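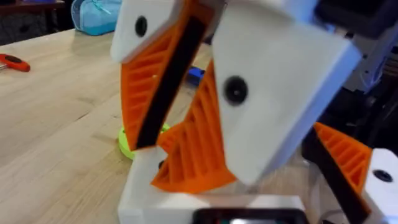
Dedos nuevos para la pinza

18 de junio de 2021

Los dedos naranjas ya están montados. Son de tipo fin-ray, con las costillas en diagonal por dentro, y los imprimí en material flexible después de estropear 3 juegos. El primero salió tan blando que se doblaba con su propio peso. Los otros dos se abrieron por la base al apretar.

La tira negra de goma del canto interior la propuso Szabolcs Pap, que tiene la mesa de al lado en el taller de Josunau. Yo iba a dejar el plástico desnudo. Con la goma agarra mejor las piezas lisas, aunque hay que pegarla muy recta o el dedo cierra torcido.

Las carcasas blancas van con tornillo. Me equivoqué con el diámetro del agujero y tuve que repasarlo a mano — nada grave, pero perdí una tarde. En el archivo ya está corregido.

Pruebas hasta ahora: 830 cierres seguidos sin carga y 200 con un taco de madera. Ningún dedo roto. Quiero llegar a 2.000 antes de tocar nada más.

Queda pendiente:

Rehacer la base, que es más grande de lo necesario.
Ordenar los cables del brazo.
Devolverle a Princess Ocampo el rollo de filamento que le debo desde diciembre.

Al proyecto lo seguimos llamando Tusard. Si alguien quiere los archivos de los dedos, que me escriba y se los mando. Los de la base todavía no, están a medias.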